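Budgeting for a two-arm folding setup - what did you forget to put on the list?
Posted in: Equipment, Purchasing and Planning
Started 2018-02-28

laundrybench_marge wrote:

Hello all, long-time reader and occasional poster. I look after the equipment money for a small uniform laundry (sports clubs mostly, with some restaurant whites when things are slow) and we are trying to decide whether to put a two-arm folding robot into next year's plan.

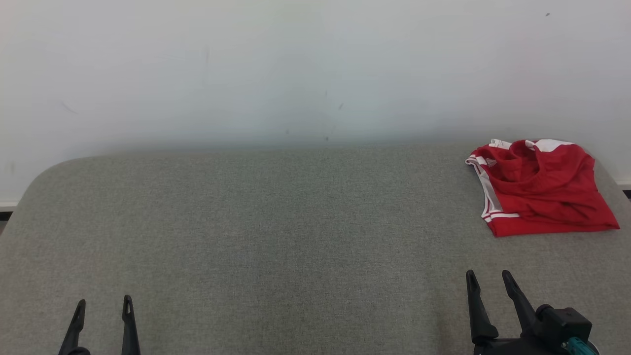 Jerseys are the thing I keep coming back to. Towels I could hand to a flatwork folder and be done with it, and we've had a quote for that from Laven for ages. Sleeveless tops with trim come out of the dryer in a heap, and a person has to find the shoulders before anything else can happen. That finding-the-shoulders part is where our hours go, and it's why I started looking at arms in the first place.

So far my list has the two arms, the grippers, a camera, a computer, the padded surface, and the integrator's time. The integrator (Fodurach, they've been very patient with me) wants 41 thousand for the whole package, delivered and set up, and that is a good chunk of what I have. What I'd love from you kind folks is the list of things you wished you'd budgeted for. I would so much rather hear it now than in December when the money is gone!

tworollers wrote:

Welcome out of the shadows, Marge! Spare fingers, spare fingers, spare fingers. We run a pair of arms on napkins and pillowcases and went through four sets in the first stretch, mostly from the tips getting pressed into the table when somebody was teaching a new pick. They aren't expensive one at a time, but if you have to wait for them to ship you have a very costly coat rack standing there. Put a box of them on the first order and get the little screws too.

Second thing is the table covering. If you go with fabric over padding, buy enough of the fabric to re-cover it at least once, from the same roll if they'll let you. Ours got replaced with a shade that was near enough to my eye and the camera was not happy about it for a good while.

Krūmiņa_textiles wrote:

I'm going to be the grump here, and please take it kindly, Marge, as I've been where you are. We priced the same sort of thing two years running and went with one more part-time person and a better sorting table both times. Our best folder does a jersey before an arm has even closed its fingers. For the price you mention you could pay for a lot of hands.

What is your volume? If it's a few club bags in the evening I wouldn't touch it. If it's all day long I might listen.

laundrybench_marge wrote:

Thank you both! tworollers, I had exactly zero dollars down for spare fingers, so that's fixed already.

Krūmiņa, no offense taken, I like a grump. Volume is 37 bags on a heavy day in the season and about a third of that in the off months. The trouble is the hands. We have advertised for the evening shift since December and had two people come, and both left for the bakery down the road (I don't blame them, the bakery smells better). I'm not looking to replace anybody, I'm looking for something to keep at the pile after the evening crew has gone home.

piter_line_owner wrote:

We have the Piter table, the padded one, with somebody else's arms mounted to it, so I can speak to that part at least. Nice table. The padding helps a great deal because the fingers can come down a touch too low and get under a hem without anything complaining. On our old hard top we were forever stopping.

What I'd add to your list, in no particular order:

Lighting. Budget for it even if the room looks bright to you. Soft light from more than one side. We had one window and it ruined every afternoon until we put up a blind.

A plain wall or a screen behind the table. Paint is cheap. We had shelves back there and moved them.

An electrician. Ours was not in the quote and he charged like he knew it.

Somebody's time, in-house, for teaching it. This is the big one. We planned on 25 hours to get the first garment type going and we spent that before it could reliably pick up a corner.

Krūmiņa_textiles wrote:

The last line there is my whole point. Whose hours are those? In a small place they belong to your best person, the one you can least spare, and they never show up on the quote.

piter_line_owner wrote:

That's fair as far as it goes, but I'd still buy ours again. The second garment type took far less than the first, and the third less again. And my best person rather liked it - she'd been folding for a long time and was glad to be doing something with her head for a change. I do agree it should be written in the budget as wages, in ink, so the owner can't pretend it was free.

tworollers wrote:

I'm somewhere between the two of you. I'd buy it again too, but I would buy it later in the year, after the busy season, and I would ask for a trial with my own garments first. Marge, has Fodurach had any of your actual jerseys on a table? Not a demo shirt, I mean the ones with the slippery fabric and the trim, dropped in a heap the way they come out of your dryer. A flat shirt laid out neatly tells you very little. Send them your worst bag.

And send the same top in a few colors. Red was easy for us on a gray table, and gray on gray was a headache.

laundrybench_marge wrote:

Oh, the colors! One of our clubs has gray practice tops, and I had never once thought about it. I'll ask whether a second cover in a different color can be swapped on, and what that adds.

They have had a few of our pieces but I picked out tidy ones to send, I'm a little embarrassed to say, as if we were having company over. I'll make up a proper ugly bag this time, inside-out ones and all, and ask for a written trial with our own garments before any deposit goes in.

Here is where my budget sheet stands tonight: the package, spare fingers and screws, extra cover fabric, lights and a blind, paint, electrician, and in-house teaching as wages. I've left a line for service visits with no figure in it. Does anybody pay for a yearly service plan, or do you just call when it breaks?

piter_line_owner wrote:

Plan for the first year, then call when it breaks. By then you'll know which breakages are yours and which are theirs. Ask what travel costs, too, because on our first bill the travel came to more than the repair.

Krūmiņa_textiles wrote:

I'd take the plan for two, if you must buy the thing at all. Do post how the ugly bag goes, though. I still say hire, but I'll read it with a cup of coffee and an open mind.

laundrybench_marge wrote:

Will do, and thank you all for being so generous with your evenings. The bag goes out with tomorrow's pickup, gray tops included.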